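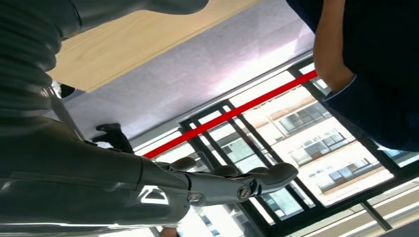

Salo arm, jointed fingers. By the window.

Salo two-hand unit – rental or purchase. Can it do chores yet? Some. Sorting packets into a wooden tray, yes, slow. Folding towels no. Dishes, ask again in June. Grey or black hands, spare finger screws extra. Rated for 1,000 picks between services, we'd say 876 to be safe.

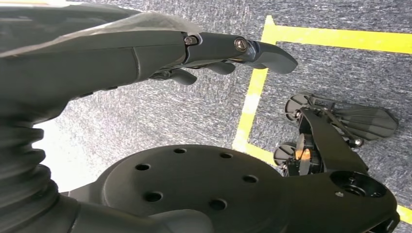
Moushumi Sarkar wrote in to say her shop tried one for 12 days and she'd still rather stock shelfs herself – but would rent again for the night shift.

Setup: level floor, tape off the work area, keep teh kids back.

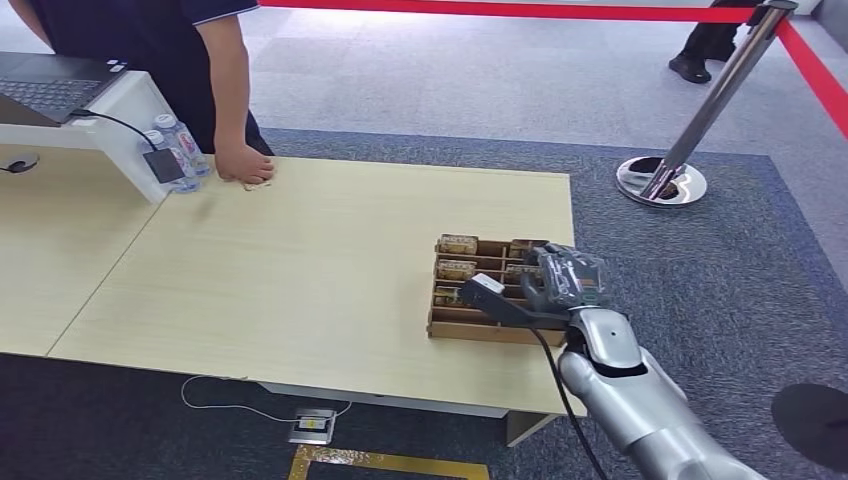 Delivery
Fluvamthorpe depot, roughly 200 km radius. Further out, call.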